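Library > Textbooks > Household Studies, Book One > Chapter 3

Filed under: Home and Daily Life, Course Reading

Chapter 3. Keeping Dry Food at Home

In the first two chapters we looked at how food is bought and how it is carried from the shop. Now we come to the longest part of its life in the house, when it stands in a cupboard and waits. Most families give little thought to this time. They think about the fridge, because the fridge has a door and a light and makes a noise, but flour, lentils, rice, dried fruit and tea are put on a shelf and forgotten until they are wanted.

Dry food spoils more slowly than fresh food, and its spoiling is harder to see. Four things work against it: damp, warmth, light and insects. Each of them is treated in its own section of this chapter. In the opening pages I wish only to introduce the packet itself, and the place where the packet is kept.

3.1 The packet

Until the shop packet became common, dry goods in the town of Lirdale were sold by weight from sacks. The buyer brought a cloth bag or a tin. The food in the tin was the same age as the last visit to the shop, and everybody in the house knew when that was. A modern packet keeps its contents well for many months, but only while it is sealed. After the first opening, the date printed on it tells us much less than before, and we must judge by other signs.

A pouch of plastic film is light and takes little room. Its weak point is the mouth. If the mouth is only folded over, it opens again by itself in the night, and the damp air of the kitchen goes in. It may be rolled down tightly and held with a clip, or the contents may be moved to a jar with a good lid. A rubber band is better than nothing, though it becomes dry and breaks.

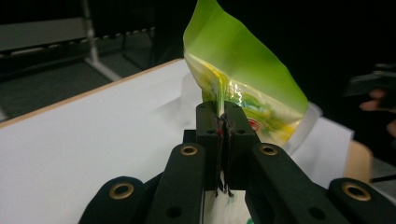
Sharada Sastry would not agree that a jar is always the better choice; in her letter to the author she writes that a family which fills jars very often throws away the packet, and with it the cooking time, the list of ingredients and the warning about nuts. She cuts out this part of the packet and puts it inside the jar, with the writing turned to the glass. I have taken up her habit and I recommend it to the student.

There is one more rule about packets, and it is the oldest: do not pour new food on top of old. The old food goes to the bottom and stays there, sometimes for years. Empty the jar, wash it, let it dry for a full night, and only then fill it again. If some old rice remains, cook it the same day.

3.2 The shelf

A good shelf for dry food is cool, dark and not too deep. In many flats the only free cupboard is the one above the cooker, and this is the worst place of all, as steam and heat rise to it every day. A lower cupboard on an inside wall is to be preferred — even if one must bend the knees to reach it.

Small things should not stand alone on a deep shelf. They move to the back and are lost. Put them together in an open basket or a tray, which can be pulled out like a drawer. A basket of plastic is easily washed. A basket of cane looks pleasant, but flour falls between the canes and insects find it there.

Some people cover the shelf with paper, and change the paper when the season changes. In Grarstead, where I taught for several winters, this was done in February, when the cupboards were emptied for cleaning. Plain paper serves well, for spilt grains and the fine dust of insects show clearly on it.
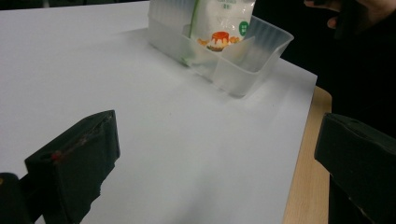
Does paper not hold the damp, though? A reader of the first edition asked this, and added that in a house near the river the lining of every shelf had gone soft before spring. The question is a fair one. In a damp house leave the shelf bare and wipe it with a dry cloth, or use a thin oilcloth. No lining can help a cupboard whose back wall is wet; the wall must be seen to first.

Words to know in this chapter: airtight, lining, moisture, pantry, staple, weevil.

Before you read on

Open one cupboard at home and take out everything that has been opened. Write down the name of each food, the date on the packet, and the way in which it was closed. Keep the list in your notebook. We shall need it again in section 3.5, where the student makes a plan for using up old stock.

Related chapters
Chapter 2. Carrying and Unpacking
Chapter 4. The Cold Cupboard and the Fridge
Chapter 7. Insects in the House
Teacher's notes to Book One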